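Forum › Handhabung und Greiftechnik › Regeln und gute Praxis
Thema: Arbeitsanweisung für Aufnahmen mit handgeführten Greifern — was gehört hinein?
Erstellt am 11. Juni 2020

k_nomura
Wir überarbeiten bei Prollovside die interne Arbeitsanweisung für Demonstrationsaufnahmen mit zwei handgeführten Greifern. Die alte Fassung hat 29 Punkte, davon betrifft der größte Teil Dateinamen und Ordnerstruktur. Zum Verhalten am Arbeitsplatz steht fast nichts. Mein Entwurf bisher:

1. Die Markerwürfel beider Greifer müssen zu Beginn jeder Aufnahme für die Kopfkamera sichtbar sein.
2. Vor jeder Aufnahme Greifer einmal ganz öffnen und ganz schließen.
3. Backenbeläge vor Schichtbeginn prüfen und bei Abrieb tauschen.
4. Der Bewegungsbereich wird vorher festgelegt und freigeräumt.
5. Gegenstände, die nicht zur Aufgabe gehören, bleiben während einer Serie an ihrem Platz.

Strittig ist bei uns vor allem Punkt 4. Der Wortlaut stammt aus der Zellenplanung und passt nicht recht zu einem Büroraum.

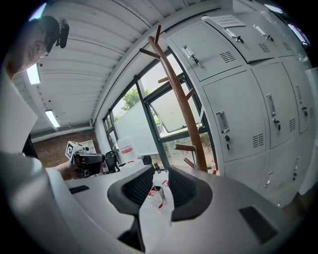
Arbeitsplatz mit zwei Greifern, Schließfächer rechts, Garderobenständer vor dem Fenster.

Wie formuliert ihr das? »Freigeräumt« ist bei normaler Möblierung nicht einzuhalten, und eine Regel, die ab dem ersten Tag verletzt wird, will ich nicht unterschreiben.

a_sampaio
Punkt 4 würde ich teilen. Erstens: Verkehrsweg hinter der Person frei. Zweitens: im Greifbereich nur Gegenstände, die in der Aufgabenbeschreibung stehen oder als Hintergrund eingetragen sind. Damit ist die Möblierung erfasst, und die Prüfung vor Ort dauert nicht lange.

Bei Punkt 1 bin ich anderer Meinung. »Zu Beginn« reicht nicht. Bei Otonura haben wir 372 Aufnahmen nachträglich durchgesehen und 29 verworfen, alle wegen verdeckter Marker in der Mitte der Bewegung. Der Anfang war jedes Mal in Ordnung.

Aurora Rocha
Eine durchgehende Sichtbarkeit lässt sich nicht fordern, ohne die Leute zu unnatürlichen Bewegungen zu zwingen. Wer den Würfel ständig zur Kamera dreht, greift anders als jemand, der einfach arbeitet. Dann sind die Daten formal sauber und inhaltlich schlecht. Ich würde eine maximale Verdeckungsdauer festlegen und den Rest der Auswertung überlassen.

a_sampaio
Eine maximale Verdeckungsdauer kann die Person während der Aufnahme nicht beurteilen. Das ist ein Kriterium für die Abnahme. In die Arbeitsanweisung gehören nur Dinge, die am Platz prüfbar sind.

Aurora Rocha
Einverstanden, dann zwei Dokumente. Abnahmekriterien getrennt führen, mit eigener Versionsnummer. Das löst auch Nomuras Problem mit den Dateinamen, die gehören in keines von beiden.

pschang
Zur Haltung bei Aufgaben am Boden fehlt im Entwurf alles. Sobald die Arbeit vom Tisch auf den Boden wandert, ändern sich Blickwinkel der Kopfkamera, Armreichweite und Kabelführung. Wir behandeln Boden und Tisch als zwei Aufbauarten mit jeweils eigener Checkliste.

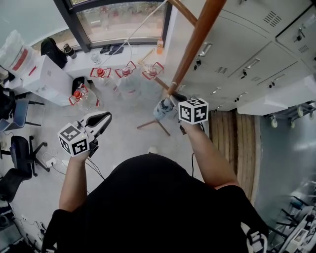 Gilt für handgeführte Greifer dieselbe Sicherheitsnorm wie für einen Roboterarm?
Handgeführte Greifer ohne eigenen Antrieb werden bei uns als Handwerkzeug mit Messtechnik eingestuft. Maßgeblich ist die Gefährdungsbeurteilung des Arbeitsplatzes. Die Anforderungen an den Arm greifen erst, wenn die aufgenommene Bewegung auf einer Anlage abgespielt wird.

k_nomura
Danke, die Einstufung übernehme ich als Vorbemerkung. Die Trennung Tisch/Boden ebenfalls. Wie regelt ihr die Kabel?

pschang
Kabel werden am Unterarm geführt, mit einer Schlaufe am Ellenbogen, freie Länge so kurz wie möglich. Steckdosenleisten liegen außerhalb der Fläche, auf der die Person steht oder sich dreht. Bei Bodenaufgaben prüft die zweite Person vor dem Start, ob ein Kabel unter einem Schuh oder einer Stuhlrolle liegt.

ines_arruda
Ich halte die Zwei-Personen-Regel für überzogen. Bei Brurnard arbeiten wir einzeln, mit Sichtprüfung durch die aufnehmende Person selbst. In 883 Aufnahmen ist kein einziger Vorfall mit Kabeln protokolliert. Wer jede Serie doppelt besetzt, halbiert den Durchsatz und gewinnt wenig.

pschang
Protokolliert ist nicht dasselbe wie vorgekommen. Wer allein arbeitet und über ein Kabel stolpert, bricht die Aufnahme ab und startet neu. Steht bei euch ein Abbruchgrund im Protokoll?

ines_arruda
Freitextfeld, optional. Zugegeben, das wird selten ausgefüllt.

k_nomura
Dann wird der Abbruchgrund bei uns Pflichtfeld, mit fester Auswahlliste. Die zweite Person nur bei Bodenaufgaben und beim ersten Durchgang eines neuen Aufbaus.

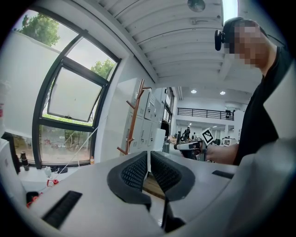

Der Hintergrund sollte einen eigenen Abschnitt bekommen und nicht unter Punkt 5 mitlaufen. Wir schreiben dafür vor jeder Serie eine Zustandsliste: Beleuchtung, Fenster, bewegliche Möbel, Sichtachsen in andere Räume. Ein nach außen geklappter Fensterflügel vor hellem Himmel wird mit Stellung eingetragen, ebenso der Garderobenständer an den Schließfächern. Bei einer offenen Halle dahinter, in der jemand stehen kann, genügt der Vermerk »Hintergrund nicht kontrolliert«. Ändert sich ein Eintrag, beginnt eine neue Serie. — Abílio

Aurora Rocha
Neue Serie bei jeder Änderung ist mir zu streng. Ein verschobener Ständer verändert die Aufgabe nicht, solange er nicht selbst gegriffen wird. Änderungsvermerk mit Zeitpunkt reicht. Etwas Variation im Hintergrund ist ohnehin erwünscht.

a_sampaio
Erwünscht, sofern sie dokumentiert ist. Mit Zeitpunkt kann ich leben, bei der Beleuchtung bleibe ich bei der neuen Serie.

ines_arruda
Noch zu Punkt 3: »bei Abrieb tauschen« ist nicht prüfbar. Wir tauschen nach 400 Aufnahmen, unabhängig vom Aussehen, und notieren die Nummer des Belagpaars. Bei Bettencourt wird nach Sichtprüfung getauscht, dort schwanken die Intervalle von Person zu Person erheblich.

k_nomura
Festes Intervall plus Sichtprüfung für Risse, so nehme ich es auf. Offen ist noch, wer die Abnahmekriterien pflegt. Die zweite Fassung stelle ich hier ein, sobald Tisch und Boden getrennt ausformuliert sind.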